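Our Visit to the Lemieux Linen Open House

Every July the folks at Lemieux, the commercial laundry that handles our mop heads, towels and table linens, open their doors to customers for an afternoon. I have been meaning to go for years (I think I still have one of the old invitations stuck to the side of my filing cabinet), and this time I finally put it on the calendar and made the drive over with Torquil Pringle, who runs our evening office crews.

We got there a little before 2 and had to circle the lot, so clearly we weren't the only ones who had been promised lunch. Crisanto Barredo met us at the side door with ear plugs and a very firm handshake. He has been plant manager through two expansions and knows every belt and drain in the place. If you ever get the chance to walk behind him for an hour, take it!

The tour started at the soil dock, where the carts come in off the trucks. I will admit I expected it to smell worse. Each cart is weighed, and the number goes up on a board over the door. The one that rolled in while we stood there came to 948 pounds, all of it from a hotel, and Crisanto told us that was an ordinary cart for a Monday. From there everything gets sorted by hand and by customer, and I was glad to see our own blue bags waiting their turn in the corner. Torquil waved at them. 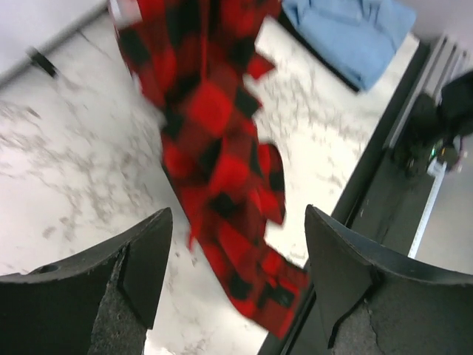
The wash floor comes next, and it is loud. They have 9 big washers along the back wall, most of them made by a company called Drarkent, and Crisanto is very fond of the oldest one. I asked him my standing question, which is why our microfiber cloths come back so stiff some weeks. He didn't even have to think about it. Somebody on our end is bagging them with the cotton towels, and the lint gets into the microfiber and stays there. So that one is on us, and I have already put a note up in the supply closet about it.

We spent a good while at the chemical room too, peering through the window. They switched to a Villeck dosing system last winter, and each formula has its own number. Ours is 3917, in case any of our customers would like to know what their lobby mats are washed in! It's fragrance free, and we had asked for that after a dental office we clean told us the old scent was bothering their patients.

Then came the folding room, my favorite part, mostly on account of the ladies at the small-piece tables, who can talk, laugh and fold napkins all at the same time without looking down. Torquil tried a fitted sheet and was sent politely back to the tour.

Lunch was sandwiches and a wonderful peach cobbler out on the loading dock, with a table from Fakik showing off their new mop handles. I tried one, and the grip is nice, though I thought the clip felt a bit flimsy for stairwell work. They gave me two to bring home anyway, and the Thursday crew will be trying them out. If you're one of our regular buildings and you see an orange handle going by, stop and ask how they like it.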